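Workshop Notebook, Saavedra Bench
Entry: 3 Aug 2019
Subject: Tidying a side table, readiness review
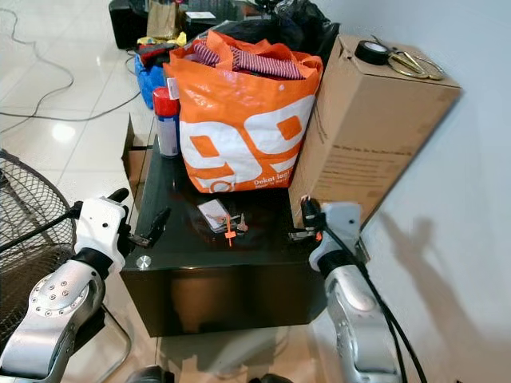 The purpose of this entry is to record where the household tidying work stands and what remains before the group can say that a two-armed machine is fit for the task. The chore was chosen by Renata Benítez as one that any person does without thought: clear a small table, put each item where it belongs, and leave the surface fit for use. The written procedure treats the table as a plain flat support, which is not adequate. A glossy black top gives back the colors of whatever stands on it, and the orange of the shopping bag shows again in the front face of the table. Any method that finds objects by color must be expected to find some of them twice. Jiahui Bai has asked that reflections be handled in the detection step and not left to the grasp planner. I agree.

Keys. Delia Espinoza proposes that a key bundle be picked up by its tag. The orange plastic tag offers a wider and more regular surface than the keys do, and two fingers can close on it without having to sort out the ring. The lone silver key has no tag and lies flat on the tabletop. It will need a different approach, either sliding to the table edge or a thin fingertip. The Temby tips are too thick for this. The same applies to the small white card or tag. Joaquín Cabral is to draw a narrower tip, with no change to the mounting holes.

Aerosol can. A tall rigid cylinder is the easiest object in the set and should not be counted as evidence of general skill. Grip force is to be capped in software for all pressurized containers, and the cap is not to be raised for any test. Approach from the side only.

Shopping bag with cloth. This remains the hardest item. The woven bag changes shape when touched, and the striped fabric at the top may be taken for part of the bag or for a separate object depending on the angle of view. Ebise Workneh has argued that the correct first action is to leave the bag where it is and clear the small items in front of it. The present order of work starts with the largest object, on the theory that this opens up the most space. In my view the theory is sound for boxes and unsound for bags. The order will be reversed in the next revision.

Scissors. No agreed rule. The procedure says only "handle with care," which means nothing to a controller. Proposed wording: grasp at the handles, blades pointing down and away from any person, speed limited for the whole move. Until the wording is approved, scissors are to be treated as an object to be left in place, and so is anything resting on the same surface within 2 inches of them.

Status of the software. The Dornero planner allows 12 seconds for each pick before it gives up and asks for help. Jiahui considers this short for soft items. The limit will stay as it is for rigid objects and go to 31 seconds for cloth and bags. The Brimby log keeps the last 300 attempts and then overwrites - copies must be saved before a long session, as one set has already been lost.

Assessment. The group is not in a position to report that the chore can be done without a person standing by. Single rigid items on a clear surface are within reach. Mixed items, where a card lies near a key and a key lies near a soft bag, are not. I have asked that the December report state this directly.

Open items:
Narrow fingertip drawing - Cabral
Reflection handling in detection - Bai
Scissors wording - Benítez to approve
Reversed order of work, written up for review - Workneh
Tag grasp for key bundles, with and without a ring visible - Espinoza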